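Running a noodle-sorting robot demo for an open day - how do we keep visitors interested and the arms moving?

Open days and visits > Demonstrations

Lena Czarnecka

Hello everyone, and thank you in advance to anybody who reads all of this, because I know I go on a bit. I help out at Skeltine, and at the end of October we have our open day for families and neighbors from all over Drirkham. Last year we let people wander through with a leaflet and that was pleasant enough, but the comment everybody left in the book was some version of "we wanted to see something move." So this year we are putting the two arms front and center and having them sort instant noodles.

Why noodles? Well, I wanted something a six-year-old would recognize from across the room. We tried wooden blocks first and they were very well behaved and very dull. Groceries felt friendlier, and noodles keep, and when it is all over we can give them to the pantry at the Nnaji Center (unless they have been squashed beyond decency). The plan is that packages get put out on the table between the arms, and the arms pick them up and put them into clear plastic bins along the far side, the yellow ones on the left, the dark ones in the middle, and the red ones on the right. Clear bins were Kamran's idea and I love them, you can see them fill up!

We have done a few practice runs now, and most of them went nicely, and I was ready to relax until I timed one properly.

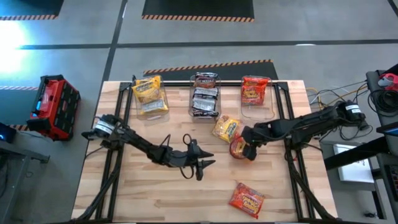

My first worry is the pace. The arms are careful, and I would never want them to be anything else around children, but careful means that a person who walks up at the wrong moment sees a gripper thinking about its life for a good while before anything gets lifted. We had a practice audience of friends and cousins, and the little ones had drifted off to the cookies before the first bin was half done. The grown-ups stayed, but they started talking to each other over the top of poor Aniela, who was doing the explaining and had a very nice speech ready.

My second worry is numbers. We have 300 people signed up so far, and the form is still open. The tours are meant to go around in groups of 34, which was decided before my time and has to do with the bus, and I cannot see how 34 people look at one table. It's a good table, but it isn't a stage.

The third thing is the packages themselves. The film is slippery and it crinkles, and every package sits a bit differently after it has been picked up and put down a few times. The round bowls are another matter again. I'd like to know whether other people swap in fresh packages during the day, or just let them get tired and make that part of the talk.
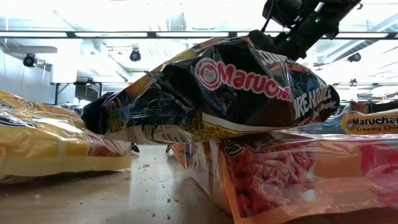
Last changed October 5, 2025 by Lena Czarnecka

I should add a few things that people asked me in the comments. Yes, the arms can be stopped at once by whoever is at the controls, and there will always be someone at the controls. Yes, we will have a barrier, though I haven't settled how far back it goes, and I would be glad of advice on that too. No, visitors will not be handing anything directly to the arms. I had pictured letting a child choose which package goes out next, and then one of us would put it on the table while everything is paused. Is that asking for trouble? It seemed like such a sweet way to do it, and I would hate to give it up, but I will if somebody tells me a sad story.

And I have a smaller question, which is what you all do about crumbs. Once the packages have been handled for a while we get little broken bits on the tabletop, and I keep wanting to run in with a brush.

Replies (3)

Edmund Krawczyk

Hi Lena, what a lovely idea, and please do keep the part where the child chooses! We have run something like it at our spring visits for years with cans and juice boxes, and it's the only part the children talk about afterward. The way we make it safe is a side table, well behind the barrier, with the things to choose from already laid out in a row. The child points or picks one up and hands it to a grown-up from our team. The operator pauses the arms and says "paused" out loud, the grown-up walks around and sets the item down, walks back, says "clear," and off we go. The children learn the words by the second turn and shout them along with you, so your safety routine turns into part of the show.

On the group size, split them. I know the bus people won't like it, but 34 around one table means a front row and a lot of coats. Take half to the arms and half to something else close by, then swap them over. The something else can be modest. Ours is a table where people try to pick up the very same items with a pair of kitchen tongs, with one eye shut, and I promise you it will change how they watch the robots. Before the tongs they think the arms are slow. After the tongs they clap. You could do it with a few of your noodle packages and a spare bin and it would cost you nothing.

For the pace, I would not speed anything up for the day. Start the arms before the group comes in, so that the first thing they see is something already happening, and let Aniela talk in short bits between lifts instead of giving the whole speech at the front. It's hard if you have a nice speech (I have had to cut up a few of my own and it hurts every time), but people will listen to two sentences about what the gripper is trying to do right now, and then they want to see whether it does it.

If you can put a camera view up on a big screen off to one side, do. The back of the group can follow along, and shorter visitors aren't left looking at elbows. Put it high, and try it with the room lights on exactly as they'll be on the day. Ours looked wonderful in the evening and like a gray blanket at noon.

Roman Kurek

Use fresh packages. Ours got so creased by lunchtime that the arms were missing every other one. Keep a spare box under the side table.

Barrier: measure the furthest the arms can reach in any direction, including the way they'd never normally go, then ask whoever is responsible for safety in your building how much to add. Don't take a number from a forum. Mark it on the floor with tape too, because the posts get pushed forward by people leaning on them.

Cables on the floor are worth a look before you let families in. Grown-ups step over them. Strollers don't.

Kamran Ghasemi

I'm on the same team as Lena, so this is half a reply and half me thinking aloud where she will see it.

I'm going to disagree with Roman a little about the fresh packages, although he's right that they pick better. In our last long practice we logged 1,087 lifts on Sinel, which is what we use to keep the notes for each run, and the ones that I enjoyed going back to were the awkward ones. A package slumps, the gripper closes on a fold in the film, and everybody in the room leans forward. If it goes wrong, somebody laughs and somebody else asks a real question. I would start each group with decent packages and keep a few crumpled ones back on purpose, and let Aniela say before the lift that this is a hard one. Then a miss is something they were warned about and a good grab gets a cheer.

The bowls I would save for last. They don't slump but they're a different shape from everything else on the table, and people can see that for themselves without a lecture. A boy at the practice asked me why the hand doesn't have a palm and I still don't have a good short reply to that. If anybody has one that works on eight-year-olds, please post it.

Edmund, the tongs are brilliant and I've already stolen them. I think we can get both halves of a group into the room if the tongs table goes near the door, and I'll draw it up for the bus people so that they can be cross with me and leave Lena alone.

As for crumbs, we brush between groups with the arms stopped, and never in the middle of a run, Lena, however much you want to. I have put a dustpan on the list, and also more tape, and I'll bring the good extension lead from home.

Lena Czarnecka

Thank you all so much, I have read these out loud to Aniela over tea and she has agreed to cut up her speech (with some sighing). We're doing the "paused" and "clear" business and the tongs, and I've asked our building safety person to walk the barrier with me before we tape anything. The box of spares is on order. I will come back after the open day and tell you how it went, and Edmund, if you still have the sign you use for the choosing table, I would dearly like to see how you worded it.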